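How to Lead a Shared Prayer Service When Your Guests Come From Many Churches

The first time I was asked to put together a prayer service for people from four different traditions, I said yes before I had thought about it for even a minute, and then I lay awake wondering who would kneel and who wouldn't. If you are in that spot now, take heart! It can be done, and it can be a lovely evening.

Step 1. Call people early. Ring each congregation yourself and ask two things: what would make your people feel at home, and what would keep them from joining in? Write the answers down word for word. You'll want them later, when you are tired and tempted to guess.

Step 2. Choose the reading before the music. A psalm is usually a safe start. Check the numbering, though, as some Bibles count the psalms differently, and print the text in full so everyone has the same words in hand.

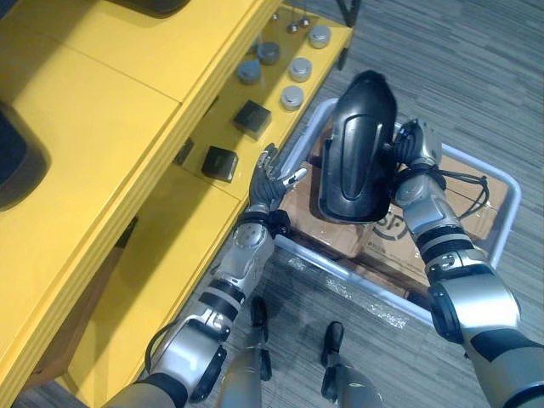
Naima Erraji wrote to me after trying these first steps: "We chose the psalm together over the phone, and it took an hour, but by the end of the call we were already praying. My only advice is to ask about silence too. Our Quaker guests wanted far more of it than I had planned."

She's right, and I have added silence to my own list ever since.

Step 3. Pick songs people can catch by ear. Short refrains work best, sung two or three times over. If a hymn has different words in different books (and so many do), print one version and say kindly at the start which one you are using.

Step 4. Share out the speaking parts. Let each tradition pray in its own manner, aloud all together if that is their custom - please don't sand everyone down to the same polite paragraph.

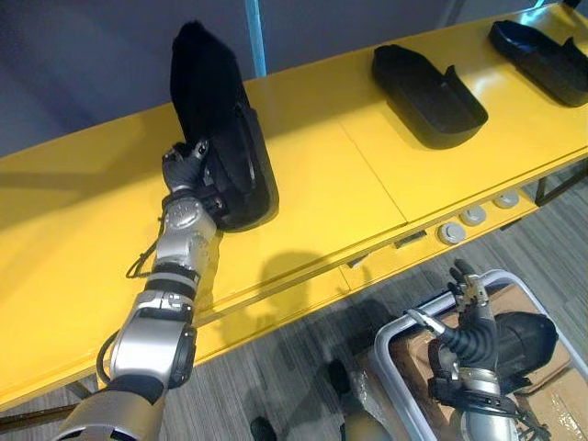 The printed order of service deserves more care than it usually gets. Use large type, mark clearly who speaks when, and leave out the insider words. Lay the sheets out before anybody arrives, and if you have a long table like the yellow one here, set them along its whole length so that people can help themselves without lining up.

Step 5. Agree on the ending. A blessing said by everyone to one another saves a good deal of worry over who gives it. Then put the kettle on and let people stay as long as they like.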